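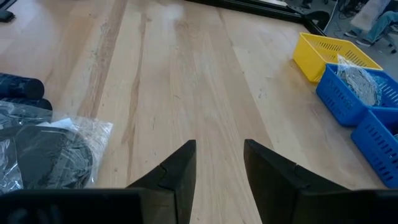
Home & Garden > Furniture Care > Wood Finishes

Does "lifetime" tabletop oil do anything regular oil doesn't?

pinegrove50
Bought a pale wood table in May and the store pushed a bottle of Remari oil on me. The label says one coat seals the wood for life. It cost almost four times what the plain stuff costs. I've read the reviews (3,773 of them, nearly all five stars, which makes me trust it less). Has anyone had it down longer than a month? I'd rather return it than find out the hard way.

Sitix
I doubt it. A thin oil coat wears off wherever plates and elbows go, whatever the label says. Ask the seller what's in it. If they won't tell you, take it back. Plain hardwax oil, two thin coats, wipe off the extra after each, and redo the busy spots when water stops beading. Try it on the underside first, some oils turn pale wood yellow. And lay the oily rags out flat outside to dry, don't ball them up in the trash. They can catch fire.

menon_34
i used nakero and its fine

Sitix
Fine for how long? And was it a table or a shelf?

menon_34
shelf

tablesaw_tuesday
Check the warranty on the bottle before you open it. Mine was void if you used "household cleaners," and that included dish soap. I got my money back, but only with the cap still sealed.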